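Section 3: Arriving at the cottage and setting up for your stay

This section covers your first hour at the Cloma beach cottage. Please read it before you unload the car. It was last checked by Telma Daza on Mar 4, 2025.

Collecting the key

1. Park in the bay marked Cloma, on the left of the lane above Troncoso beach. The other bays belong to the Jorness campsite.
2. Walk down the path to the porch. The key safe is behind the meter cupboard door.
3. Enter the code from your booking email and pull the cover down.
4. Take out both keys. The small one opens the beach gate.
5. Close the cover and scramble the dials.

Note: If the code is refused, press the clear lever once and enter it again.

Turning on the water and power

1. Open the tap under the kitchen sink, turning it anticlockwise until it stops.
2. Switch on the main breaker in the hall, then the one marked Heater.
3. Run the kitchen cold tap for 2 minutes.
4. Wait for the green light on the heater before using the shower.

Caution: Do not switch on the heater until water runs from the tap.
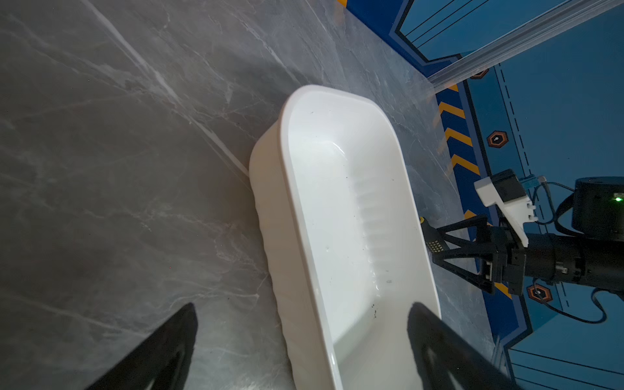
The beach gate opens onto wooden steps down to the sand. Keep it shut at all times, as goats come up from the dunes. The lower steps get covered at high water, and the tide table is on the back of the front door. Sand blocks the shower drain very quickly, so rinse feet and shells outside. A plain white plastic tub with a thick rolled rim is fine for shells and beach finds, but tip out any specks and crumbs on the grass before you bring it in.

Swimming

1. Check the flag at the lifeguard hut. In July the hut is staffed until 6 in the evening.
2. Swim on the near side of the rocks.
3. Leave the water if the flag changes to red.

Caution: There is a strong current beyond the rocks, even on calm days.

Getting to the village

The Matness ferry leaves from the jetty, 1000 metres along the coast path. Buy tickets on board. There are 3 sailings a day in summer and none in rough weather. For the return sailing, be on the village quay ten minutes early.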